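駅ピアノ運営連絡会 九月定例会 議事録

場所:オルネス駅二階 多目的室
開会:午後四時
進行:ギレスピー・ニーヴン
出席:八名(駅側、商店街、調律担当、音楽教室、利用者有志)

一 開会のあいさつ

進行のニーヴンさんより、暑さの残るなかお集まりいただいたことへのお礼がありました。今月は改札前の工事と重なり、ピアノのまわりが少々せわしなかったのですが、それでも毎朝どなたかが弾いてくださっていて、通勤の足をふと緩める方の姿を見るたびにうれしくなる、とのお話でした。前回議事録は、「プラタウ」の綴りの誤りを直したうえで承認されました。

二 夏の利用状況について

利用者ノートの書き込みは、夏の間で1036件になりました。読み上げられたなかでは、乗り継ぎを一本遅らせて最後まで聴いていったという方の書き込みと、四十年ぶりに鍵盤に触ったという方の書き込みが印象に残りました(後者は字がたいへん達筆で、回覧の途中でしばらく話が止まりました)。ノートは残りのページが少なくなってきましたので、次の一冊は同じ判型のものを商店街で用意してくださるそうです。表紙は青がよいという声と、前と同じ茶色がよいという声があり、お店にあるほうで、ということになりました。

三 演奏時間の件

朝の演奏開始を早めてほしいという要望が二通届いています。駅側からは、始発直後は案内放送が続くので、音が重なると聞き取りにくくなるおそれがあるとの説明がありました。音楽教室の方からは、学校へ行く前に弾きたい子どもたちがいるので、せめて金曜だけでも早くできないだろうか、とのご意見です。しばらく話し合いまして、金曜に限り朝七時半からを試し、次回あらためて様子をうかがうことにしました。夜は従来どおり午後八時までです。

一人あたりの演奏時間についても話題になりました。今の掲示は「ゆずりあってお使いください」だけですが、目安を書いてほしいという方と、書くと堅苦しくなるという方とがいらして、どちらのお気持ちもよくわかるだけに、なかなか決まりませんでした。今回は掲示を変えずにおき、文案だけニーヴンさんが考えてみてくださいます。

四 調律と修理

調律担当より報告。低いほうの「ラ」の戻りが悪かった件は、部品を取り替えて直っています。湿気の影響で中音域にわずかな狂いがあり、次の調律は十月の初めに行います。作業中は二時間ほど弾けなくなりますので、前の週から貼り紙を出します。椅子の高さを変えるねじがきしむ件は、油を差して様子を見ているところです。

なお、コッペル楽器店さんから、使わなくなった補助ペダルを譲ってくださるとのお申し出がありました。小さなお子さんが弾くときにたいへん助かりますので、ありがたく頂戴することに全員賛成でした。お礼状は音楽教室の生徒さんたちが書いてくれるそうです。

五 秋の演奏会「グルンデッティの午後」

毎年恒例の小さな演奏会を、今年も改札前の広場で行います。出演の申し込みは今のところ四組で、連弾が一組、歌とピアノが一組、独奏が二組です。もう一、二組あってもよいのではということで、隣のプラタウ駅の合唱の会にもお声がけすることになりました。曲目はお任せですが、電車の到着に合わせて一区切りつけられる長さだとありがたい、と駅側からお願いがありました。

チラシは2000枚を刷り、駅の窓口、商店街、図書館に置かせていただきます。去年は雨で足元が滑りやすくなりましたので、入口の敷物を早めに手配します。椅子は多目的室のものを使い、片づけは終演後にみんなで、という例年どおりの形です。お茶の支度については、魔法瓶が一つ見当たらないそうで、お心当たりのある方は窓口までお願いいたします。 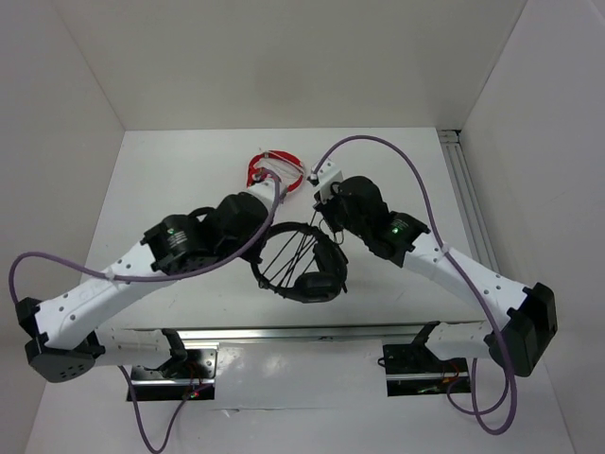
白い台の上の黒い輪と赤い輪

六 その他

・ピアノの横に置いてある忘れ物の箱に、楽譜が三冊たまっています。うち一冊は書き込みがとても丁寧で、お困りではないかと皆で心配しました。窓口で引き続きお預かりします。

・商店街より、演奏会の日に合わせて焼き菓子の店を出したいとのご相談。通路の幅が取れれば差し支えないとのことで、置き場所は駅側と直接打ち合わせていただきます。

・利用者有志の方から、聴く人のための長椅子をもう一脚、とのご希望。工事が終わってから改めて考えます。

七 次回

次回は十月の定例会とし、時間と場所は今回と同じです。金曜朝の試行の様子、掲示の文案、演奏会の出演順を主な議題といたします。閉会は午後五時四十分でした。散会のあと、残った何人かで下へ降りますと、ちょうど制服の学生さんが弾いておられ、しばらく皆で聴いてから帰りました。

記録:利用者有志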